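Plalard Teardrop Trailers: Frequently Asked Questions

What do I need to tow a Plalard?
Any vehicle with a two-inch receiver and a rating above 1,777 pounds, the maximum loaded weight of the trailer. Check the figure in your owner's manual, not the one on the hitch. The two are often different, and the lower one applies.

How much gear can I load?
600 pounds, including water, battery and anything on the roof rack. Keep the heavier items over or just ahead of the axle. A trailer loaded toward the rear will sway at highway speed.

Are trailer brakes required?
State rules vary. Electric brakes are fitted to every Plalard, and your vehicle needs a brake controller to use them. Tekley controllers plug into the factory harness; other makes may need an adapter.
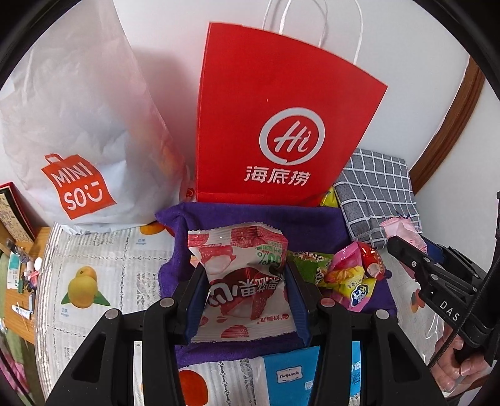

STORAGE AND UPKEEP

Where do I store food and small items?
The galley has two open shelves and a latched cabinet. Soft bags fit better than hard bins — the cabinet narrows toward the hatch.

How often should the wheel bearings be serviced?
Once a year, or sooner after the hubs have been under water. Retighten the lug nuts after the first 100 miles and again each time a wheel is removed.

Can the trailer stay outside in winter?
Yes. Drain the tank and lines, take the battery indoors and leave both roof vents closed. We suggest booking winter service in September. A breathable cover such as the Kurka is fine; plastic tarps trap moisture and mark the finish.

Who handles warranty claims?
Ea Kirkegaard handles claims for the cabin and galley. Axle and frame claims go to Svend Kjærgaard. Have the serial number ready — it is stamped on the tongue, curb side.

Contact: Ní Chonaill Trailer Sales, Parts and Service | © Ní Chonaill Trailer Sales. All rights reserved. | Back to top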